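Setting up your Plomness sewing box, section 3: sorting the small stuff

I've had my Plomness since July and I reckon the drawers are the best bit, but you do need to set them up properly before you chuck everything in (I didn't, and spent a whole arvo untangling bobbins).

1. Pull both drawers right out and pop them on a flat surface. Peel off the clear film.

2. Click the dividers into the slots. They're a bit stiff the first time, so wiggle them a little!

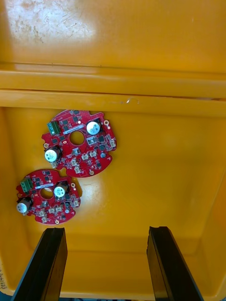

3. Start with buttons. I go by colour first, then size, and I keep shirt buttons on their own card with a bit of thread through them.

Note: press studs look lovely in with the buttons but they'll drive you mad later. Give them their own spot.

4. Wind any loose thread tails back onto the bobbins and tuck the end into the notch.

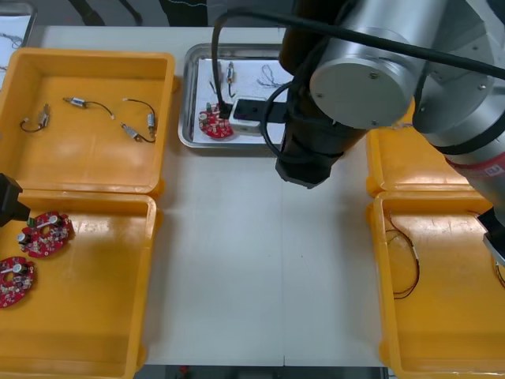 5. Needles go in the felt strip, points all facing the same way. Mine sit shortest to longest, left to right.

Caution: never leave machine needles loose in the bottom drawer. If you've got little ones at home, use the latch as well.

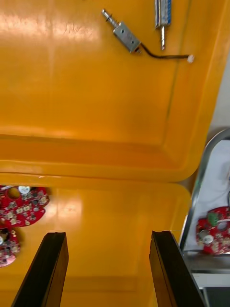
Can I wash the felt strip?

Hand wash it in cool water and dry it flat. Mine went a bit fluffy in the machine and the glue let go at one end.

6. Slide the drawers back in, bottom one first. If the top one catches, lift the front edge a touch and push again.

7. Label the fronts. I used masking tape for the first 8 weeks while I was still changing my mind, and I'd do that again. 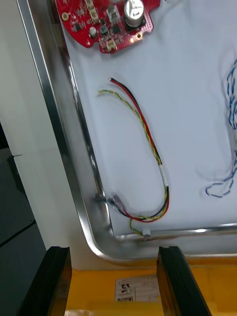

Nayeli Espinoza

Now for the lid organiser, which hooks over the back hinge. Scissors go in handles up, and your tape measure fits in the round pocket if you roll it nice and tight.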